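Workshop notes: keeping a light wooden board flat and clean

A jointed board used as a loose work surface needs little attention, provided it is supported evenly and both faces are treated alike. Most cupping comes from finishing the top and leaving the underside bare.

Before use, check the board with a straightedge in 4 places: along each long edge and across both diagonals. Mark any low spot in soft pencil. A board that rocks should be turned over and checked again before anything is planed off it.

A perforated metal table suits this kind of board, as air can reach the underside through the holes. Wipe the metal first. Swarf or grit trapped underneath will dent pale timber and scratch the paint - a vacuum with a brush head clears the holes better than a cloth.

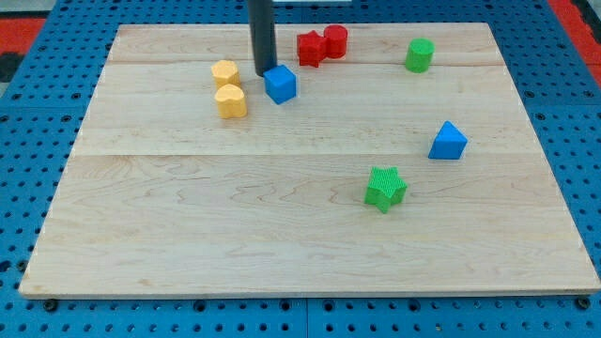
Sand with the grain, and stop at each joint line to see whether the figure changes direction. Wavy or looping grain tears more readily than straight grain, so use a fresh sheet and light pressure there. Raise the grain with a damp cloth, leave it for 30 minutes, then sand once more by hand.

Small coloured blocks and similar pieces should be wiped before they go on bare wood. Test one first by rubbing it with a damp white cloth. If colour transfers, keep that piece off the board until it has been sealed. Lift blocks to move them; dragging leaves marks that show on a light surface.

Brown marks near an edge can be tried with a soft eraser, then fine abrasive. Ffion Gough prefers a card scraper for this - it is quicker, but easy to overdo at a corner.

Store the board flat, or upright on its long edge with a support at each end. Recheck it in May, when the heating goes off.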